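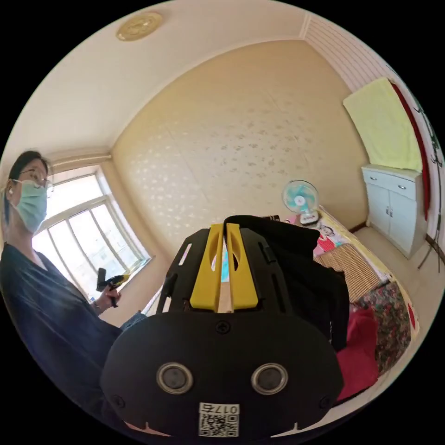

Home | Talks | Notes | Archive | Contact

The Small Bedroom: A Love Story With Too Much Furniture
Speaker notes, July. Posted by Uldis Butkienė
14 shares | 3 comments

(Wait for the latecomers. Ojārs is doing the lights, so allow for darkness.)

Hello. I have been asked to talk for 60 minutes on small bedrooms. I have slept in them all my life, so I'm either an expert or a cautionary tale.

Start with the window. A big window in a small bedroom is what sells the place. You walk in at noon, the daylight hits you, and you sign something. Then at 4:30 the next morning in July you meet the same window again. PAUSE.

Tall panes with a crossbar: lovely, and every one has corners. I timed myself cleaning mine. I won't share the result.

The ledge. People call it storage. My ledge in Pirnwood held a fern, a radio and up to 72 paperbacks, and to open the window I had to evict all of them. Pick two things and put the rest in the hall.

Curtains. If you've inherited a molded valance, live with it for a winter before you rip it off. I ripped mine off in the first week and found out what it was hiding (old paint, three colors, none of them good). Ask who here has done this. Hands will go up slowly.

The bed. Measure the door first. Ojārs Eglītis bought the Grukley double, 1597 before delivery, and it spent its first month in his kitchen. He says I may tell this story. He has not heard how I tell it.

(If running long, skip to wardrobes.)

Mattress against the outside wall: cold feet. Mattress under the window: dawn, see earlier. Mattress in the middle: you now walk sideways. I walk sideways.

Wardrobes. The Lapiņa is 92 centimeters wide with the doors shut. Doors open, it is the room. Try a rail and a curtain. It looks like a dressing room at a school play but you can reach your socks.

Under-bed boxes: bring the Bralis one, show the broken wheel, pass it around. Get it back this time.

Questions. Somebody will ask about mirrors. Say yes, one, opposite the window, then sit down.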